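**Stalleck Workshop releases build notes and control code for its shared tabletop arm**

*For release: December*

Stalleck, the members' workshop at Irnau, today publishes the full build notes, wiring drawings and control code for Rullell, a single-arm tabletop cell put together by its members over two winters. The release covers the stand, the gripper mounting, the power and signal wiring, the motion software and the first set of handling tasks. All files are free to copy and change.

Rullell is meant for people working in a garage, a spare room or a shared shop with one bench and ordinary mains power. The arm itself was bought second-hand. Everything fixed to it, under it or around it was made or adapted on site, using a pillar drill, a bandsaw and hand tools. No part in the published drawings needs a milling machine.

**The task set**

The first task set deals with stacking and sorting household tableware. Plastic bowls and cups were chosen over machined test blocks for three practical reasons: they are cheap to replace, they come in nesting sizes, and their thin rims punish a poor approach angle. A block will forgive an error of several millimetres. A bowl rim pinched off-centre tilts, and the error is carried into every later step. 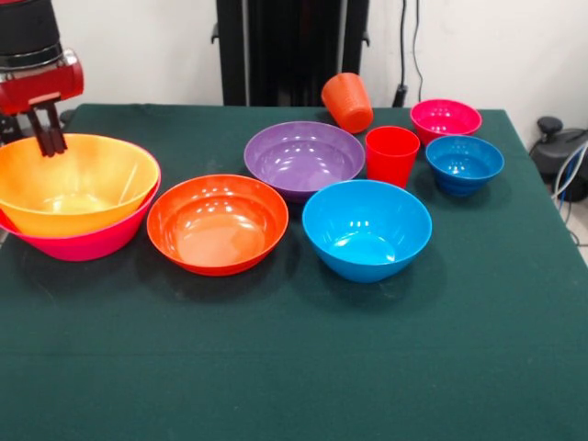
*The two-fingered gripper lowered into the yellow bowl, with the pink bowl beneath it.*

Each task is written as a plain text list of moves. A move names the object, the grip point, the approach height and the release height. The list is read by a small program called Lu, which checks that each move is within reach and then passes it to the arm controller. Lu runs on an old desktop computer and needs no graphics card. It holds no model of the bowls beyond rim diameter, depth and wall slope, all of which can be taken with a tape measure and typed in.

Version 31 of the task file is the one being released. Earlier versions are kept in the archive for anyone who wishes to see which approach heights were tried and dropped.

**Handling cups**

Cups are treated apart from bowls. An upright cup can be gripped across the wall or with one finger inside it. A cup on its side can roll, and the direction of roll depends on the taper. The published code therefore has a separate routine for cups on their sides, which brings the fingers down across the body of the cup at reduced speed and closes in two stages.

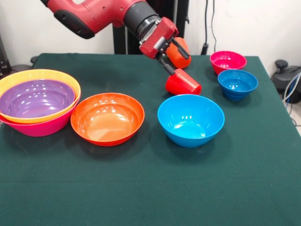 *Gripper at the cups. The red cup is on its side, and the purple bowl is nested in the yellow one at left.*

The two-stage close was added after bench tests at Stalleck in which a single fast close pushed cups out of the grip. The first stage stops at light contact. The second applies holding force. Settings for both stages are in the task file and can be changed without touching the code.

Workshop logs record 1,298 separate grasps across all object types during development. The logs are included in the release as comma-separated text, with failed grasps left in. A failed grasp is marked with the move number and one of four codes: slip, tilt, missed, or stopped by hand.

**Bench layout**

The cell works over a cloth-covered table. Cloth was preferred to a bare top for two reasons: it cuts down sliding when a rim is touched, and it softens contact if a finger is set too low. The notes advise a dark, matt cloth in a single colour. Creases do not matter to Lu, which takes the table height from one typed value, but a thick fold under a small bowl will lift it enough to spoil a grip.
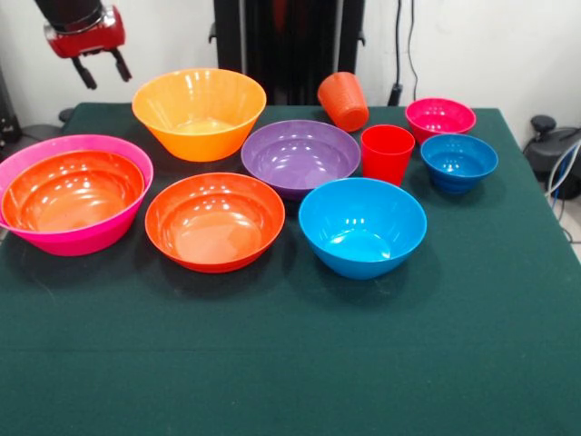 Start positions are not fixed by a jig. The user sets the objects out by hand, then enters the centre of each one from a paper grid kept beside the bench. This is slow, at several minutes for a full set, and it is the part of the process that members most want to improve. A camera-based method is under test and is not part of this release. Users who want repeatable starts can trace the bases on card and cut locating rings, for which a drawing is supplied.

Gloss finishes and overhead lights are not a problem for the released version, as no vision is used. They are expected to matter later, and the notes record lamp positions for that reason.

**Safety and limits**

Rullell is not a certified machine. The notes require a latching stop button within reach of the operator, a speed cap during set-up, and a clear space around the arm's full sweep — including the area behind the stand. Lu will refuse to run a list if the speed cap has been removed from the settings file. 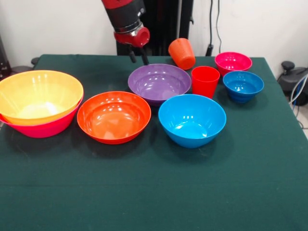 *Fingers open near the back rim of the purple bowl.*

The open-finger pause above a rim is written into every bowl move. It gives the operator time to check alignment before the gripper goes down, and it can be shortened once a list has been proved.

**Availability**

The release consists of 93 pages of build notes, the wiring drawings, the source code for Lu, the task file and the grasp logs. Printed copies of the notes can be collected from the Stalleck front desk at Irnau, where 20 have been set aside for schools and other workshops. Corrections may be left in the fault book beside the bench or sent in with the form on the last page of the notes.

**Press contact:** Stalleck Workshop, Irnau. Visits to see the arm running can be booked through the front desk.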